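Keeping the Ground Floor Open
September 22, 2025

Qianru Pan has run the alterations counter at Gukgate Tailoring for 13 years. The shop is on Shen Street, between a pharmacy and a place that sells phone cases, and it does hems, zippers, linings and the odd wedding dress. In June she took over the lease from the previous owner, Cuiping Jiang, who still comes in on some mornings to do the heavy coats.

I asked Pan what people bring in most. She did not have to think about it.

"Pants," she said. "Pants that are too long. Then zippers on jackets. After that it's a mix. A woman brought in a tent last year and I fixed the tent."

A plain hem is ready in 2 days. A lining takes longer, and she will tell a customer if the lining costs more than the coat is worth. Jiang taught her to do that, and she says it was hard at first to send work away.

"You have someone standing there with money and you tell them to keep it. But Cuiping said they come back, and mostly they do. Some don't. One man went and had it done somewhere else, and then he brought it to me to fix. That was a long job."

She learned to sew from an aunt, on a treadle machine with a cracked foot plate. Her first paid work was at Vadavine, a uniform maker on the edge of Clelmont, where she set sleeves all day. She stayed 3 years. The pay was steady, she said, but she never saw a finished shirt on a person.

"I saw sleeves. Somebody else had the collar and somebody else had the buttons. When I came here, the first week, a boy put on the suit I had taken in and looked in the mirror. I liked that. I thought, okay, I can do this."

Jiang was at the back table while we talked, picking out a row of old stitching with a seam ripper. She does not like interviews, but she corrected a few things. The machine by the window is older than Pan says it is. The shop did not start as a tailor's at all. It sold buttons and thread, and the alterations began when customers asked her to sew the buttons on.

"I said yes to one person," Jiang said. "Then I had to buy a second chair."

The button drawers are still there along one wall. Pan did an inventory when she signed the lease and came up with 526 kinds, counting each size separately. She sells a few cards a month. She has thought about clearing the drawers out to make room for a proper fitting area, which at the moment is a curtain on a rail and a small rug. Jiang would prefer she didn't.

"They match things," Jiang said. "You lose one button on a good coat, where do you go?"

Pan said she goes back and forth on it. The curtain does annoy people, especially in winter when they have boots to take off. For now the drawers stay.

The lease was the harder part of the year. The building changed hands, and the new landlord wanted to put the tailoring upstairs and rent the ground floor to a cafe. Pan went to see the upstairs room. It had better light and it was cheaper, and she turned it down.

"Half my customers are older. They carry a bag with four coats in it. They won't climb for a hem. And people need to see you from the street. They walk past with the broken zipper on and they remember."

She got the ground floor in the end, at a higher rent, and raised the price of a hem to cover it. She put a note in the window before the change and kept the old price for anything already on the rail. A few regulars complained. One brought her oranges.

I asked whether she sews for herself. She laughed and showed me the cuff of her cardigan, which was coming apart.

"I go home and I don't want to see a needle. My sister asks me to shorten curtains and I tell her to bring them to the shop and stand in line."

What she does want is a second pair of hands. Jiang has said she will stop when the cold weather ends, though she said so last year too. Pan has had two people in for a trial. One was quick but would not press the seams, and the other took a job nearer home. She would take a beginner if they were patient with the iron.

"Everybody wants to use the machine," she said. "Pressing is most of it. I can teach the machine in a month."

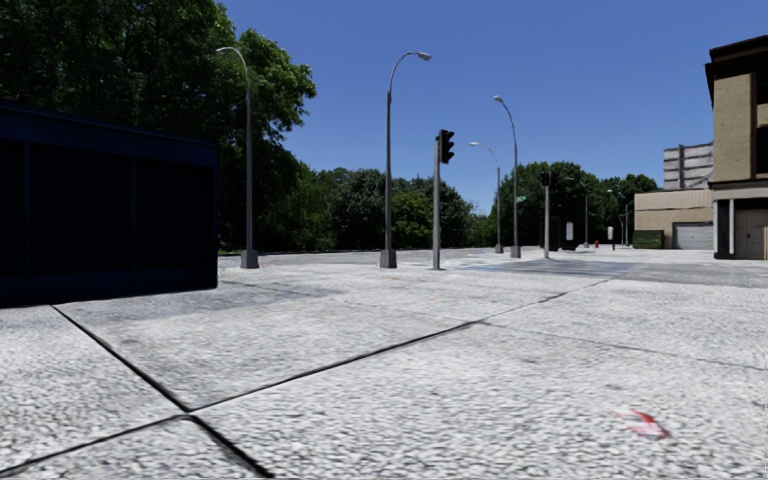

Anyone who wants to ask about the position can go in and speak to her at the counter. She prefers the first hour after opening, before the pickups start, and she would like applicants to bring something they have sewn, even if it came out badly.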